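4.2 Bimanual cleanup with leftover clutter

The tray task was the one we most wanted to get right, and it is still our favorite to watch. Two arms share a single tabletop, and the policy has to decide which arm goes after which item, where that item belongs, and when to keep the other arm out of the way. All of this happens with no task list. The policy gets the camera views, the joint readings and one short sentence such as "clear the table," and it produces motion for both arms together in chunks of 46 steps.

We trained on 2273 teleoperated episodes collected at the Dinell and Ristia benches. Operators were asked to work at a comfortable pace and to leave the small stuff alone. Crumbs, shavings and beads stayed on the table from one episode to the next, and they piled up differently every day. At first we saw this as a housekeeping problem. Then Rungnapa Nilsuwan ran an early model on a freshly wiped table and found that it hesitated far more than it did on a messy one! We went back and added wiped-table episodes to the mix, and from then on we treated background debris as something to vary on purpose. Figure 6 gives a good idea of how busy the workspace can get.

The objects differ a lot in how they need to be approached. A work glove is soft and wide, so almost any pinch gets hold of some fabric, but the shape of what has been picked up changes with every lift. Small rigid parts are the opposite: they keep their shape and punish an error of a few millimeters. We wanted both in the same episode, along with taller items like the vase, which has to be left standing while the arms work near it. 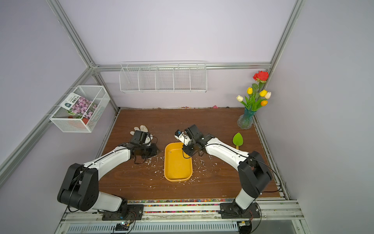 Figure 6. Tray task. The left gripper is over the glove while the right gripper holds a small white-and-blue object at the upper edge of the yellow tray. Plastic scraps are left on the table around the tray.

What excites us most is how the two arms divide the work. Our baseline, a pair of single-arm policies with a hand-written turn-taking rule, leaves one arm parked for much of each episode. The joint policy overlaps its motions instead. While one gripper is busy at the tray, the other is often already on its way to the next item, and nothing in the training loss asks for this directly. We believe it comes from the demonstrations themselves, where experienced operators naturally start moving one hand before the other is done. Operators with less practice rarely did so, and a model trained only on their episodes took turns in much the same way as the baseline.

To check this, we labeled each episode by operator experience and trained again on matched subsets of equal size. The overlap followed the experienced group closely. It also held up on 14 objects kept out of training, although the policy was slower to commit when it met an unfamiliar soft item. Tarek Kassab's replay tool, which lines up both wrist paths on one time axis, was a huge help in seeing where the pauses fell.

Two kinds of failure remain. The first is a near-miss over the tray, where both arms want to release at the same spot and each backs off, sometimes more than once. Widening the chunk made the backing off smoother but did not get rid of it. The second is a false grasp on scraps, when a gripper closes on a bright shaving beside the real target. Around 10 extra correction episodes for each kind gave a clear improvement in our spot checks, and we were surprised that so little data could do so much. A fuller study of corrections is given in Section 5, together with the results for the drawer task.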